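3.2 Garment lifetimes and the timing of disposal

The household survey was carried out in Rillthorpe between March and June. Of the 200 households approached, 87 returned a complete wardrobe inventory, giving 1394 garments for analysis. Underwear, hosiery and school uniform were left out, as were items held in storage for another person. Respondents recorded the year in which each garment was acquired, whether it was new or second-hand at that point, and the month in which it was last worn. Where the year of acquisition could not be recalled, the garment was kept in the inventory but removed from the lifetime estimates.

Two measures of lifetime are used in what follows. Possession time is the interval between acquisition and disposal. Active time is the interval between acquisition and last wear. Earlier wardrobe studies have tended to report the first of these alone, and this makes comparison with the present results difficult. The gap between the two was widest for formal wear and outdoor clothing, and narrowest for knitwear and nightwear. Households in rented accommodation reported shorter possession times than owner-occupiers, although their active times were similar. This suggests that moving house prompts disposal without greatly altering how long clothes are worn.

The condition of a garment at last wear was graded by the respondent on the five-point Pevis scale, in which one denotes visible failure of the fabric or seams and five denotes no perceptible wear. Grades of four and five were common among garments no longer in use. Brightly coloured items were more likely than neutral ones to be set aside in good condition, and respondents who gave a reason most often mentioned fit or a change in taste.
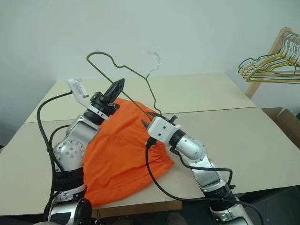 Figure 4. Orange garment and dark green wire hanger.

Storage had a clear bearing on whether a garment continued to be worn. Items kept on hangers were more likely to have been worn in the previous season than items of the same type kept folded in drawers or boxes. The survey cannot establish the direction of this effect. It may be that clothes in regular use are given the more accessible place, or that clothes which can be seen are chosen more often. Follow-up interviews with 20 households offered some support for both readings, and several respondents described rediscovering garments when the contents of a drawer were transferred to a rail.

Repair was reported infrequently. Replacement of buttons accounted for most of the work done at home, while zips and hems were usually taken to a paid service. The relation between repair and active time is considered in Section 3.3.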